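What Happens to Leftover Drinks at Trirlow?
Final report, Intro to Environmental Studies

I picked this topic because I work the Thursday closing shift at the Trirlow campus cafe, and I was tired of pouring half-full iced coffees down the sink. My big question was simple: how much do people leave behind, and does the size they order matter? (My lab partner wanted to do squirrels. I won.)

I handed out a survey outside the library and got 100 of them back, which made me way happier than it should have. Of those, 45 people said they usually don't finish a large drink. Only 33 said they'd ever order a small, mostly because the price is so close.

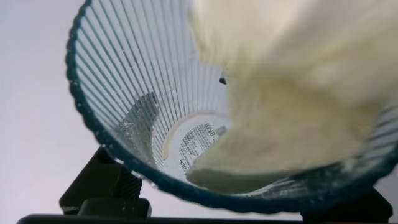 The second part was measuring. Over two weeks I poured leftovers into a pitcher and wrote down the level before dumping it — 326 drinks in total, and my notebook still smells like vanilla syrup. Larges were the worst by far, especially after 3 p.m., when people grab one on the way to class and then forget it.

If I did this again I'd separate the ice from the liquid from day one! I only started straining it in week two, so my first week of numbers runs high. I'd also like to try the same thing at the Clinano dining hall, where refills are free.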